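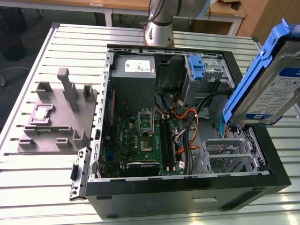 Plallach wrote under the last checklist: you passed the arm and marked the PC as a footnote, and the PC is the bit with sharp edges.

Fair point, so the PC gets its own lines this time.

Satton shared workshop, arm cell check, Thursday, September 12, 2024

1. PC mains lead out and put away. PASS. I still want a tag on it.
2. Side panel off, CPU socket open. COMMENT. A finger closing on bare contacts ends the board. The build notes say the arm "knows" where the socket is. I'd like to see that after a knock to the table.
3. Hinge bracket overhanging the case. COMMENT. Tape it or take it off.

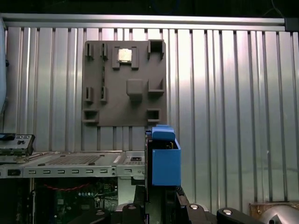

Item 4, blue finger close to the parts board.

4. Finger clearance at the board. NOT PROVEN. Speed limit is set to 42 on the pendant, but 42 what? The Cladden sheet doesn't say.
5. Emergency stop reachable from both sides. FAIL. Same as January.
6. Parts fixture fixed down. PASS on a hand push only.

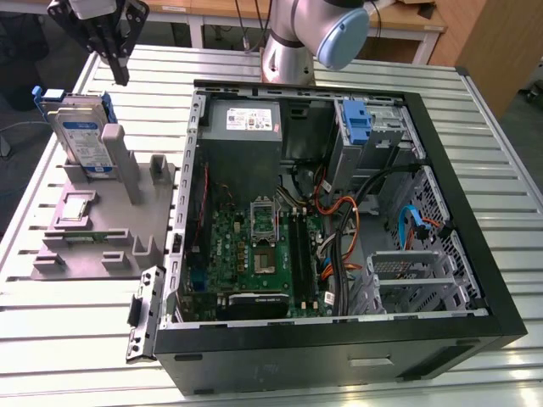

7. Drive in the fixture. The log claims 200 lifts and 2 drops, which sounds good until you ask who was logging. Page 129 is missing. Please find it before anyone quotes the figure again.
8. Loose cables inside the case. COMMENT. A finger could hook one on the way out - tie them back before the next run.

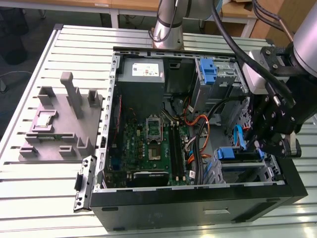
Item 9, gripper over the drive bays.

9. Reach into the case. HOLD. No unattended runs until 4 and 5 are closed. The Pettigrew guard kit is still only a quote.

Recheck when the stop button has moved.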